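Lolley 2 grasp planning software: a review after one season on the bench

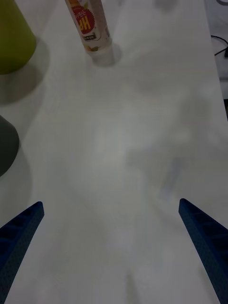
I run the pick-and-place side of a small packaging test lab, and for most of the past year the arm has been driven by Lolley, a perception and grasp planning package from Brilstead. Before that we had our own scripts, written by Tamás Lengyel over several years and understood mainly by Tamás Lengyel. When he cut back his hours we needed something the rest of us could maintain. This review covers version 2, on a single seat, with a wrist camera and a two-finger gripper.

What you get

Lolley is four pieces that install together: a camera calibration tool, a segmentation and pose module, a grasp planner, and a motion layer that talks to the arm controller. There is also a log viewer, sold as an extra in version 1 and now included. The single-seat licence cost us $2175 for the first year. Renewal is cheaper, but the price depends on how many arms you register, so ask for a written quote.

It runs on Linux only. We used an ordinary desktop with a mid-range graphics card. Brilstead recommends a better card than ours, and on large scenes I can see why, but for a handful of household items on a tabletop the planner has not kept us waiting.

Installation and calibration

Installation took an afternoon. The installer checks the driver version and stops if it doesn't like what it finds, with an error message that tells you which version it wanted. After that the setup is done in a browser window on the same machine.

Calibration is the best part of the package. You fix the target board to the table, start the routine, and the arm moves itself through 27 poses while the wrist camera collects views. At the end you get a residual for each pose and can drop the bad ones and solve again without moving the arm. Our old routine required somebody to jog the arm by hand and write the poses in a text file. Bence Somogyi, who came to us from a machine shop and had never calibrated a camera, did it on his second day with the manual open beside him.

One complaint. If you change the camera exposure after calibrating, Lolley marks the calibration as stale and refuses to plan until you confirm it. There is a setting to turn this off, but it is stored per project, so it comes back every time you start a new one.

Perception

We work on a white tabletop with the items spread out, and a wrist camera gives you a fairly narrow look at them. Bottles and cups near the edge of the view are routinely clipped. Version 1 would fit a full shape to whatever part it had and carry on with great confidence, so a bottle with its top half out of view came back as a short, fat cylinder. Version 2 flags these as partial and lowers the score. You can then tell it to take a second view before planning, which it does by backing the arm off along the approach direction.

This works well for slim bottles. It works less well for rounded and conical items at the side of the view, where the second view sometimes loses a different part of the object. The fix is to write your own view list. Five or six fixed camera positions above the table covered our layouts, and the software merges them properly.

Shadows are handled better than I expected. Pale grey shadows on a white surface used to come through our old segmentation as extra objects, and we had the lamps moved more than once to get rid of them. Lolley uses depth as well as colour, and soft shadows have mostly stopped being a problem. Translucent plastic remains one. The depth data under a clear or milky section is patchy, and the planner will either ignore that section or place it slightly below the table. There is a "snap to support plane" option that corrects the second case. Leave it on.

Upside-down labels make no difference to the pose module, which matches on shape. If you need to know which way the label faces, you will need to add your own step. The plug-in interface is plain Python and Gizella Kozma had a label check running in it within a couple of days. The documentation for that interface is thin, and she worked mostly from the sample code.

Grasp planning

The planner proposes grasps, ranks them and shows them in the browser over the live view. You can filter by approach angle, finger opening and distance from neighbouring items. The ranking weights are all exposed as sliders. I would have preferred numbers, and there is a config file with numbers in it, but the browser overwrites that file when you save.

Finger geometry matters more than the manual suggests. Our fingers are tapered with ribbed inner faces, and the stock gripper model treats fingers as plain rectangular blocks. With that model the planner kept rejecting good grasps between neighbouring objects on the grounds that the fingers would collide. Loading our own mesh solved it. Simplify the mesh first – with the full-detail version, planning was slow enough that Bence thought it had hung.

Motion and control

The motion layer is adequate. Paths are smooth and collision checking against the table is reliable. Cables are another matter. Lolley has no idea of a cable, on the arm or off it, and the suggested workaround is to draw keep-out boxes. We did this for the strip beyond the edge of the table, and it holds, but the boxes have to be drawn by typing in corner coordinates.

Force feedback on closing is limited to a single threshold per object class. For full bottles that is fine. For thin cups it is too coarse, and we still use Tamás's old closing script for those, called through the plug-in interface.

Logs and support

The log viewer holds the last 1000 attempts with images, the chosen grasp and the planner's scores. You can step back through a failure and rerun the planner on the saved data with different settings, which has saved us a lot of time at the arm. Export older logs yourself if you want them, as they are deleted without a warning.

Support is by email. Answers came the next working day and were written by someone who had read the question. We reported a crash in the calibration tool last June and had a patched build the same week.

Alternatives

We also trialled Stilholm, which has a better motion layer and a proper cable model. It wants a fixed overhead camera, though, and wrist-mounted cameras are an afterthought. Hendriks is cheaper and the perception is good, but the planner is closed and you cannot load your own fingers.

Rating: 4 out of 5. I have renewed the licence for another year. If your work is mostly rigid items on a table and your camera is on the wrist, it is worth the trial period. Bring your own gripper mesh.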